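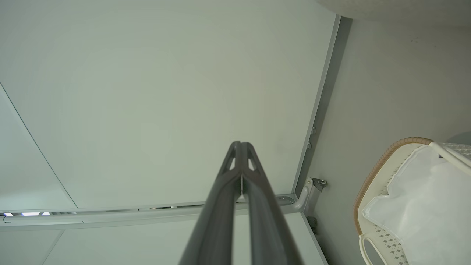
# Dindow laundry set

Recordings made by the Drarevholm student robotics club for its household task, in which a two-arm robot picks up clothing and puts it in a basket. Maintainer: Hélder Frade. Last edited 2019-06-04.

## Contents

- 323 episodes, split into 40 for testing and the rest for training
- 3 camera streams per episode: one head, two wrist
- joint positions and gripper opening, logged with each image
- one plain-text note per episode, written by the operator

Episodes 1 to 31 were recorded in November with an older arm calibration. They load normally, but the joint offsets differ - use `calib_old.txt` for those and `calib.txt` for everything after.

## Layout

Each episode has its own folder, named by number. Image files are numbered from zero within each stream. The note file may be empty.
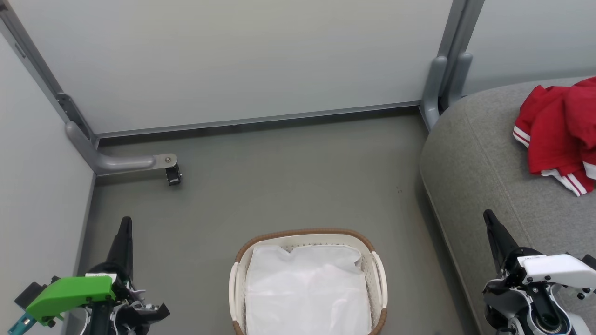
Labels are given per episode, with no per-image boxes. The operator enters the garment, the place it starts from and the target. A red garment with white trim lying on the gray upholstered piece is entered as `garment=red_white, start=seat`, and the basket with the brown rim is always `target=basket`. The bag liner has no label of its own. Left and right in the file names refer to the robot's arms.

## Known problems

Wrist streams can start a few images later than the head stream. Match on timestamps, not on file numbers. Some notes use `chair` where `seat` is meant; the loader treats the two as equal.

## Use

Club members may copy the set freely. Other teams should write to the maintainer first.

Related items

Bilyk gripper notes
Jeltau episode loader
Drarevholm club task rules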